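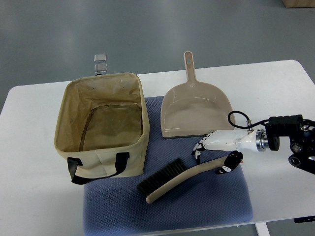

**Governança e Manutenção de Quartos: notas da aula 9**
**Tema: varrer superfícies pequenas e cuidar do cesto de tecido**
22 de outubro de 2018

Na aula passada ficámos nos aspiradores e houve quem saísse convencido de que a vassourinha de mão era coisa de museu. Esta aula é para desfazer a ideia. Quem fizer o estágio no Hotel Miah vai passar mais tempo com uma pá na mão do que imagina, e a governanta de lá tem opiniões firmes sobre migalhas.

## 1. O par pá e escova

Trata-se como um par, guarda-se como um par, perde-se sempre metade. Na sala 209 temos pás órfãs desde setembro e continuo à espera de que as escovas regressem por vontade própria.

Pontos a reter:

- A pá tem uma borda que assenta e uma borda que segura. A que assenta tem de tocar na superfície a todo o comprimento. Se ficar levantada, está a empurrar o lixo para debaixo dela, com grande método.
- A escova puxa em movimentos curtos, na direção da pá. Movimentos largos são para pintar paredes.
- No fim, recua-se a pá um dedo e repete-se a última passagem. Aquela linha fina de pó que ficou à frente não se resolve com um sopro. Já vi soprar, e já vi para onde vai o pó.
- Plástico claro mostra tudo. Lavar a pá com água morna e detergente neutro no fim do turno, e secá-la antes de a guardar junto de tecidos.

A escova também se lava. A pergunta aparece todos os anos e a resposta mantém-se: sacudir no corredor não conta.

## 2. Superfície dura e superfície acolchoada

Uma mesa branca e lisa perdoa quase tudo: passa-se a escova, passa-se o pano e o assunto está encerrado. Um colchonete ou uma almofada com textura acolchoada é outra conversa. As migalhas metem-se nos relevos e ficam ali de férias.

Ordem de trabalho quando há um acolchoado em cima de uma mesa:

1. Retirar o que estiver pousado por cima, incluindo o cesto. Varrer à volta do cesto é uma tradição que este curso não reconhece.
2. Escovar o acolchoado do centro para a borda, sempre no mesmo sentido, com pouca pressão.
3. Recolher na pá junto à borda, mantendo o tecido esticado com a outra mão.
4. Levantar o acolchoado e varrer o tampo por baixo.
5. Voltar a pôr tudo e alinhar com a mesa.

O passo 4 é o que separa as notas. No exercício do mês passado, o modelo Netness (a nossa ficha de verificação, para quem ainda não a abriu) tinha uma linha só para isto, e a linha voltou quase sempre em branco.

## 3. O cesto de tecido

O cesto de lona é simpático, leve e barato, e por isso os hotéis o põem em todo o lado. Tem três defeitos que convém conhecer:

**Descai.** As paredes cedem com o uso. Endireitam-se à mão, de dentro para fora, começando pelos cantos. Enchê-lo até cima para parecer direito é disfarce.

**Mancha por dentro.** O forro claro guarda memória de tudo. Em manchas leves, pano húmido com sabão neutro, a trabalhar de fora para o centro. Testar primeiro numa zona discreta do fundo. Se a mancha não sair à segunda tentativa, regista-se na ficha e para-se por aí; esfregar mais só a torna maior e mais interessante.

**Esconde lixo no fundo.** Nos modelos com fecho na base, a costura junta pó e cabelo. Escova seca ao longo do fecho, depois virar o cesto sobre a pá. Deixar o fecho corrido até ao fim.

Quanto às alças: servem para puxar o cesto na nossa direção e para o levar de um lado ao outro. Quando o cesto fica exposto no quarto, a alça da frente deve cair solta e direita. No Sustlow, onde estagiou a turma anterior, pediam-na virada para a porta. Sigam o costume da casa e guardem a opinião para o relatório.

## 4. Exercício prático

Trabalho em grupos de 2, com 30 minutos no total. Cada grupo traz um cesto de tecido, uma pá com a respetiva escova (respetiva, repito) e um acolchoado qualquer. Eu forneço as migalhas.

- Um elemento varre, o outro preenche a ficha. Trocam a meio.
- O cesto é limpo por dentro e por fora, e a ficha indica as manchas encontradas, com a zona: parede, canto, base, fecho.
- O tampo é avaliado com a luz de lado. Passem também o dedo, porque eu vou passar o meu.

**Avaliação:** conta a ordem do trabalho e o estado do material no fim. A rapidez desempata. Material devolvido sujo desconta na nota dos dois.

## Para a próxima aula

Ler o capítulo sobre têxteis decorativos e trazer a ficha Netness preenchida a caneta. Quem tiver em casa uma escova da sala 209 pode deixá-la na prateleira junto à porta; não farei perguntas.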